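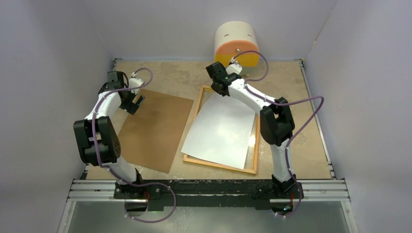
Framing Bench, Mudmont Workshop

Ilham Wuisan and Panya Somboon run the framing bench at Mudmont from November through spring. Most of the work is small prints for the Pelupessy hallway show, which has room for 30 pieces. The parts are kept simple: a wood frame, a white sheet and a plain brown board. Select any picture for a larger view.

Bench layout
The brown board is on the left and the light wood frame is beside it, with the white sheet lying over the opening at a slight angle. The rounded container at the back has an orange and yellow front and a small round knob.

The sheet
A large white sheet, held at its edge. It curves when it is picked up by one side, so Panya prefers to square it against the wood before letting go — nearly 15 minutes per frame for a beginner. 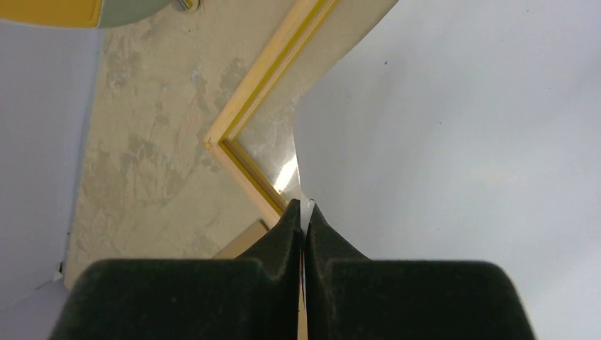 Visiting the bench
The bench is open to members in the afternoon. Bring your own print, no longer than 15 inches on a side. Frames are stored on shelf 2 by the Istdale door. Ask Ilham for the key.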